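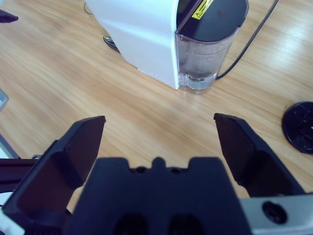
A white coffee machine with a clear water tank, on one of the honey-colored wooden tables at Mindale.

Mindale Opens Its Coffee Tables to the Neighborhood

2021-04-04 - Mindale, the housewares shop and repair counter on Vester Street, is very happy to announce that its new coffee corner will open to the public this August, after a long spring of sanding, oiling, carrying things up the back stairs and then carrying some of them down again. The corner takes over the old stockroom behind the shop and will seat 18 people at long wooden tables, with plenty of elbow room and a window that gets the sun until well past lunch.

The idea came from the customers, really. People who brought in a machine for descaling or a new gasket liked to stay and chat while they waited, and for years the only place to do that was a bench by the register. From August they can sit down, pour themselves something and try out the household coffee machines that Mindale sells and services, with a member of the staff close by to answer questions about grind, water and cleaning.

"We wanted it to feel like the kitchen table at home, the one where you put down your keys and your mail and stay longer than you meant to," said Wouter Hendriks, who runs the shop. "Folks are going to spill on these tables and set hot cups on them, and that's fine with us. We picked a wood with a lot of grain in it and we hope it picks up a few marks along the way."

The tables were made by the Ziółkowski workshop, which also built the shelving in the front of the store. The cups, glasses and serving trays come from Worix, and everything used in the coffee corner will be for sale in the shop as well, so a visitor who takes a liking to a particular glass can go home with one just like it. The whole room was fitted out in roughly 140 days, mostly in the evenings after closing.

Coffee in the corner will be self-serve. Guests are asked to empty the drip tray when it fills up, top off the water tank if it is running low, and leave their used glasses and trays on the table when they go - the staff will come by and gather everything up for washing.

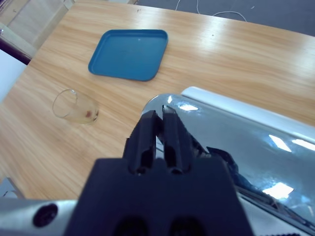

Opening Week and Classes

During opening week the first cup is free for everyone, and there will be two short classes each afternoon on looking after a coffee machine at home. Each class covers rinsing the tank, descaling and what to do about a slow pour, and there is no charge, though seats should be reserved at the counter or by phone.

Mindale has serviced more than 3000 machines since the repair counter opened. Repairs will carry on as usual through the summer, and the shop will keep its regular hours while the last of the work is finished.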